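Renewal on a 142-unit building: is a 5 percent bump normal?

posted by irville_renter

My lease in Irville is up in May. The building has 142 units and was sold over the winter to Drummond, who now want 5 percent more and a 6-month minimum. The old owner let me go month to month. Do I have to sign, and can they change that just because they bought the place? 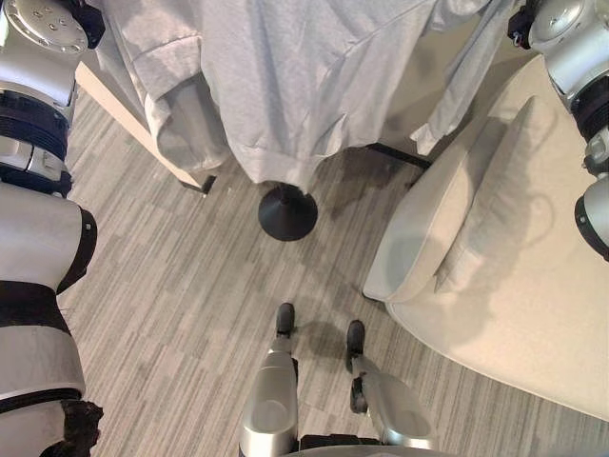 I'd like to stay, but I may be moving to Vedach for work before the end of the year.

gronstead_landlord

A new owner has to honor your current lease until it ends. After that they can offer different terms, unless your city limits increases. Check what notice your lease requires. Ask for month to month anyway — most owners will do it for a higher rent.
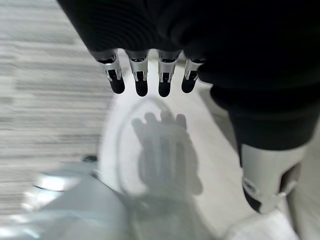
Robotic hand with black fingertips

Get the answer in writing, and ask who holds your deposit now. It should have been passed on at the sale.

twobed_onebath

They can do what they want pretty much. Mine went up 3 years in a row. I moved.

petal_and_pine

Read the early termination part before you sign anything. My lease in Gronstead let me out with 3 months' rent, but a friend's had no such clause and she owed the full term. If yours has none, ask them to add one — Drummond did that for my sister.
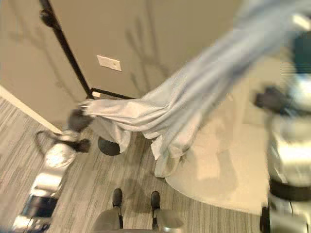 Light blue fabric, held up near a beige wall

Also ask if subletting is allowed.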